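Big doll hair day at my place, a thread, get comfortable
November 22, 2023

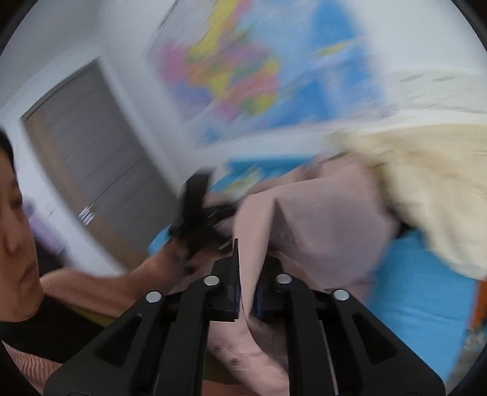
OK so for anyone new, this is about Prernik. Prernik is a very large, very soft doll with long pale blond hair, and she came home with me from the July flea market in a garbage bag. I paid 2 dollars. The guy wanted three and then looked at the hair and changed his own mind.

I've been putting the hair off since July. The body I did right away (mild soap, damp cloth, a lot of patience around the creases), but every time I looked at the hair I found something else to do. Cleaned the oven once. That's how bad.

Anyway my niece has a birthday coming and she's been asking for "a doll I can hug with two arms," so it's now or never.

First thing I learned: people who fix up dolls have STRONG feelings about brushes. I asked one innocent question in the group and got 102 replies. One hundred and two! I read every single one with my dinner going cold.

Summary of the 102 replies: wide teeth first, small sections, start at the ends, never ever start at the top. Also about a quarter of them were arguing about fabric softener.

The fabric softener people: you were very persuasive and I thank you. Sheila Bloxham sent me her whole recipe, which is one capful in a bowl of lukewarm water, hair only, keep it off the body. She said "only the hair" three times in one message so I assume there's a story.

There is a story. She told me. A cloth doll soaked it up like a sponge and smelled like a laundromat for a year.

So the hair got its soak last night, with the rest of her wrapped in a towel and propped over the edge of the tub. My husband walked in, looked, walked out again. We have not discussed it.

Soaking a doll this size is a two-towel job by the way. I used one. I do not recommend one.

Then a towel squeeze (squeeze, don't rub!! rubbing is how you get felt) and she hung out overnight in front of the fan, cool setting. No hair dryer. Murray Ouellet melted a fringe with a hair dryer once and he posts the picture every time somebody asks, like a public service.

So, technique, such as it is. You take a piece maybe as wide as your thumb. You hold it tight above the snag so the pulling stops at your fingers and doesn't go all the way up to where it's attached. Then you work the very last bit of the ends. Then a bit higher. Then a bit higher. Then you find a knot and say a word.

The temptation is to just go for it, one long swoop like a shampoo commercial. I did one swoop. I got a noise like Velcro and a little nest of blond in my hand. No more swoops until the end.

Another thing with a soft-bodied one is she will not sit still. A hard doll you can clamp between your knees. Prernik folds. You grab her by the middle, she folds over. You lean her on a cushion, she slides off sideways with her hair in her face like she's had a long night.

Best position I've found so far: lay her down, hair fanned out away from the body, and keep the part you're not working on pinned back with clips. I used the big ones for closing chip bags because they were in reach. Zero regrets, they hold better than the hair ones.

Somebody asked which brush. I've tried three by now. The cheap pet slicker is amazing on ends and a monster anywhere else. The wide comb is slow and safe. The Fikel one that everyone in the group swears by is nice, fine, good handle, but I can't say it changed my life.

Jhonatan Cabrera says I'm using the Fikel wrong. Jhonatan, come over here and do the back of the head then. There's coffee.

The back of the head, you guys. It's always the back. Everything that ever slept on a pillow or got dragged down a hallway has the same mat at the back. I worked on one lump for the length of an entire podcast episode and got out a piece of tape, a bit of glitter string, and what I'm choosing to believe was a raisin.

Sorry. You wanted a doll thread, you get the raisin.

What finally worked on the lump: a dab more of the softener water right on it, wait, then pick it apart with the handle end of the comb. Poke a strand loose, pull it sideways, poke the next one. I kept wanting the scissors. The scissors are in another room on purpose.

If you do have to cut, cut up and down INTO the knot, along the hair, never across. Zoriana Hrytsenko taught me that one and it saved a mermaid last spring. You lose a few strands and get to keep the length.

Lunch break. Turkey sandwich. There was a long blond hair in it.

Back. People keep asking about shedding. Some is normal, it's the loose stuff that was already broken and just sitting in there. What you're watching for is a whole plug coming away at the scalp. If that happens stop, take a breath, and get a dot of fabric glue. I've had none so far and now I've said that out loud so pray for me.

Also, hold the body down gently. The covering on these shows every crease, and if you really dig in while you're concentrating you'll see where your fingers were. Most of it eases out when you let go and smooth it with your palm. I keep forgetting and then patting her like I'm apologizing.

Question for the group: static. What are we doing about static? The drier it gets the more it floats up and sticks to my sleeves, my face, the cat. I've seen the dryer sheet trick. I've seen the metal comb trick. Bohdan Kushnir says a mist of plain water on the brush, not on the doll, and that's the one I'm trying next because it's free.

Update: Bohdan's water thing works. The cat is furious, I misted her a little too.

I got to do the shampoo commercial swoop!!! Top to bottom, no noise, nothing in my hand! I did it again just for me. Then about nine more times. I called my sister into the room to watch and she said "wow" in a voice I would call medium.

Not every part is perfect. There's a frizzy stretch at the ends that was probably ironed or chewed at some point in her earlier life and it's never going to lie flat. I might braid it and call it a style. Two braids or one? Leaning one, low, with a big ribbon, something that can be tugged on by a kid without the entire thing coming undone.

For the person who asked whether it's worth it for a two-dollar doll: I mean, no, if you count hours. I listened to a lot of podcasts though and my shoulders know all about it.

Braid vote closes when I've finished my tea. Ribbon is either the green check or the plain white. And if anybody has a spare pair of toddler size socks, hers are missing and her feet look cold.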